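Stirnach Clothing Exchange — planning meeting
Minutes, January 19, 2022
Present: Gayan Khan (chair), Thitima Chaiyaporn (minutes), Ajayi, Lerance table reps x 2
Apologies: none recieved

1. Last minutes
Agreed. One fix, the October total should read 131 items out, not 113. Thitima to correct the copy on the website.

2. Sorting room
Still too much on the floor by closing. Gayan wants everything off the floor before the lights go out, bags included. Long table stays where it is. Rail by the window wobbles when full — move coats to the back rail, shirts to the window. Ajayi has the right size hex key and will look at it.
Shelf labels peeling again. Thitima to redo in marker on masking tape, big letters this time.

3. Sweatshirts and hoodies
Most of the discussion. 16 came back off the shelf last month because people couldn't tell the size or the sleeves were inside out. Agreed way of doing it from now on:
Sleeves pulled right side out first, all the way to the cuff. Check the ribbing on the cuff and the seam just behind it, that's where the stitching goes first. Loose threads snipped, open seams to the mending basket. Then lay flat, sleeves in, fold in half, neck label showing.
No rolling. Lerance table asked if rolling is OK for kids sizes. No, same for all.
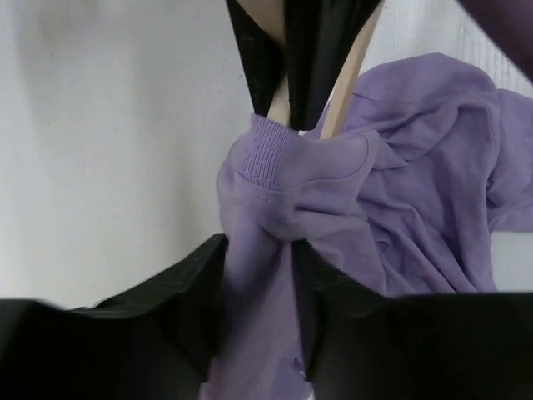
Gayan also asked for sweatshirts to be kept apart from knitwear, they keep getting mixed and the knits stretch on hangers. Second shelf for sweatshirts, third for knits. Colors don't matter, sizes do. Anything bobbled but clean goes out at half points. Anything stained goes to rags, no debate at the table please.
Ajayi raised cuffs that have gone baggy. Discussed. Fine for the shelf if the seam is sound, put a slip in the neck saying so.

4. Mending basket
19 pieces waiting, mostly hems and buttons. Thitima taking the buttons home. Need purple, navy and gray thread, we are out of all three. Spend approved, receipts to Gayan.
Sewing machine tension is off again, leave the dial alone until it's been serviced.

5. Storage boxes
Quote in from Tirex for lidded boxes. Felt to be high. Ajayi to ask if they do a smaller order, otherwise we stay with cardboard through spring. Damp corner to be kept clear either way — nothing stacked their until the wall has been painted.

6. Points cards
Old cards still turning up. Accept to the end of the month then stop. New ones are at the front desk, top drawer.

7. AOB
Kettle. Needs descaling, Lerance table will do it.
Door code changes next week, ask Gayan in person, not by email.
Hangers — enough now, please stop bringing hangers.

Actions
Gayan: thread receipts, door code
Thitima: October figure, shelf labels, buttons
Ajayi: window rail, Tirex
Lerance table: kettle

Next meeting same room, same time, date to be emailed.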